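Clothing Room at Clullari – progress report to the Staver Fund

Period covered: February to the end of the winter intake

1. Where we are

The clothing room has been open through the whole period, on Wednesday afternoons and by appointment. It serves people referred through the Lulitz housing office and anyone who walks in off the street. Your grant has paid for the shelving, the washing and drying contract with Grewal, and the hire of the second storeroom.

We sorted, washed and folded 699 garments in the period. Of these, 480 went out to people who came in or were sent in parcels to Lulitz. The rest is on the shelves or in tubs for the change of season. Clothing too worn to give out went to the rag collection and is not in either figure.

2. Sorting and washing

Donations arrive in all sorts of bags and boxes and are opened on the long bench by the back door. Stains, missing buttons and broken zips are picked up at this point. Small repairs go in the blue tub and are done once a fortnight. Everything else goes to Grewal the next morning and usually comes back the day after.

The wash was slow for the first few weeks. Grewal was returning our bags mixed with bags from another customer, and we lost time separating them. We now use our own numbered bags and there has been no mix-up since. Colours are bagged separately from whites, which we should have done from the start. One load of school shirts came back grey and could not be used.

3. Folding

Most of the work in this period has gone into getting the folding the same from one shift to the next. In our last report we said that the shelves looked untidy by mid-afternoon and that people had to pull out a whole pile to find a size. Part of the trouble was that everyone folded the way they did at home. Some piles were wide and flat, others were narrow and fell over.

We settled on one method for T-shirts, which are the largest part of what we receive. The shirt is laid flat on the table with the collar towards the person folding, and smoothed out from the middle. The sleeves are turned in over the body. The sides come in next, then the hem is brought towards the collar in two folds. The size sticker goes on last, on the outside face, so it can be read without lifting the pile.
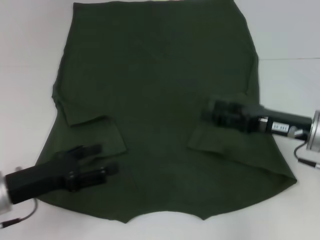
Lulitz asked whether the sleeves needed doing as a separate step at all, as their own staff just fold the shirt in half and roll it. Rolling takes less time, they said, and the parcels they make up that way hold more. They also pointed out that a rolled shirt is easier to carry in a small bag, and that many of the people they see are carrying everything they own.

We think this is a fair point for parcels and have started rolling the shirts that go out that way. For the shelves we have kept the flat fold. A roll hides the front of the shirt, and people like to see what they are choosing. Jumpers and jeans are folded flat in both cases.

The new white-topped table has helped. The old one had a rough edge that caught on knits, and dark clothing was hard to check against it.

4. Shelving and storage

The Grewal delivery area has been moved to the side door, which leaves the main room clear when we are open. Shelves are labelled by size first and by type second. We tried it the other way around and found that people went back and forth too much. The second storeroom is dry and holds up to 200 tubs, although we are well short of that at present. Winter coats take up the most room and are hung on the rail instead of boxed.

5. Spending

Spending is within the budget you approved. Shelving came in slightly under and laundry slightly over, and the two balance. The table was bought from the equipment line. No changes to the grant are requested.

6. Next period

We plan to open on a second afternoon if the washing contract can be extended to cover it. We are still short of men's trousers in larger sizes and of children's shoes, and will ask for these by name in the next donation notice. The folding steps will be printed and fixed to the wall above the table. A trial of rolled parcels is under way with Lulitz, and we will include their comments in the next report.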